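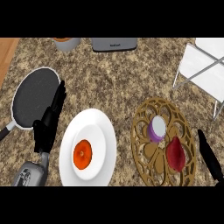

Figure 1. Speckled granite countertop with a light gray cup at the back.

Who Pays When the County Clinic Closes Early?
Health Policy Seminar, final report

Our group set out to learn why the Unora County clinic stopped seeing walk-in patients after 4 p.m. We expected a scandal and got a spreadsheet.

The cut traces back to the Grasetti amendment, which moved clinic money out of the general fund and into a matching grant. The state pays 2 dollars for every dollar the county raises, up to a cap. Unora did not raise its share, so the match shrank, and evening hours went with it. The county's press release called this "schedule modernization."

We mailed a survey to 800 households in Chang Township and the Driltitz district and got 100 back. One respondent used the comment box to complain about leaf pickup. We coded it as "other."

Among those who answered, the most common substitute for an evening visit was waiting until morning. The next was the emergency room, where the bill lands partly on the same county that saved money by closing early. We asked the budget office whether anyone had compared the two figures and were sent a link to the budget.

Limitations: our response rate is low, and people who return surveys about clinic hours probably care about clinic hours. The hospital billing data we requested in November has not arrived.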